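I finally replaced the server in the hall closet, and I am so happy with it that I've been telling people who never asked. My sister got the full tour over the phone. So now it's your turn!

Some background for the newer readers. Since we moved to Trevurmont I've kept all the family stuff (photos, tax papers, the scanned recipe cards, my late uncle's radio recordings) on an old desktop tower with four mismatched drives in it. It worked fine right up until July, when one of the drives started clicking. I got everything off it in time, but I spent that whole night sitting on the floor next to the thing like it was a sick dog, and I promised myself I'd do it properly before the year was out.

What I ended up with is a small, quiet box from a refurbisher called Vostodwood. It cost me $596 with the drives already in it, and it had been wiped and tested with a little printed report in the carton. I love a printed report. I named it Estine, because the old one was Yin and I wanted to get away from short names that get mixed up with other words when you search your own notes.

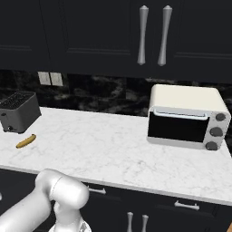 The part I was dreading was the cabling, and it turned out to be the fun part. I ran one line from the closet down through the floor, along the basement joists and up behind the kitchen, then on to my desk. Kaiwen Fan came over to help me fish it through, and he taught me to tie the pull string on with a rolling hitch and tape over the knot so it doesn't snag. Such a simple trick, and I'd been fighting with that for years. We put a plain gray wall plate at my end, much like the two small ones side by side on the dark marble there, and I've decided I like gray a lot better than the bright white ones that come in every kit. They just disappear. The crimping took me three tries per end, and then the tester lit up all eight lights in a row and I yelled loud enough that Kaiwen dropped the flashlight.

Copying everything over was slow. The first time I went over Wi-Fi like a fool and it wanted 96 hours. With the cable plugged in I started it before dinner and it was finished when I got up the next morning. While I was at it I cleaned out duplicates, and wow, there were 1,276 of them in the photo folders alone, mostly from the time I imported the same phone backup again and again because I didn't trust it.

For backups I've got two things going now. There's an external drive that gets plugged in on the first of the month and then goes back in a drawer at my sister's place. Then there's a nightly copy that goes off to Ximeng Wei's house across town, encrypted, and hers comes to mine. We set it up over a video call in an evening, and neither of us can read the other's files. It costs nothing but a bit of disk space and electricity! If you have a friend with a spare corner and a decent connection, please try this. Do a test restore too. I pulled back one folder of 300 scans from her end and opened a bunch of them, and they were all fine.
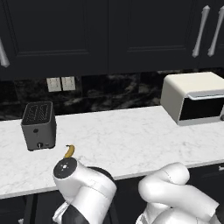 White counter, dark cabinets, dark marble behind.

Things still on my list: a battery backup so a power blip doesn't take Estine down in the middle of a write, labels on both ends of every cable (I have a label maker, I have no excuse), and a one-page sheet for the rest of the family explaining how to get at the photos if I'm not home. I wrote a draft of that last one and it was four pages long, so it needs work.

I also want to try running our grocery list and calendar from it, so if anyone has a calendar server they like, tell me in the comments. I'd like something that works on both kinds of phones and doesn't need me to learn a new database.

Posted December 20, 2020

Shared 14 times
3 comments

Peiyu Ye
The swap with a friend is a great idea. Do you limit the upload speed at night? Mine would choke the whole house.

Shengli Duan
Label the cables NOW. I waited two years and ended up unplugging things one by one to see who shouted.

Damir Spahić
Congrats on the new box! For the battery, get one with a USB port so the server can shut itself down when the charge gets low. Setup took me ten minutes and I haven't touched it since.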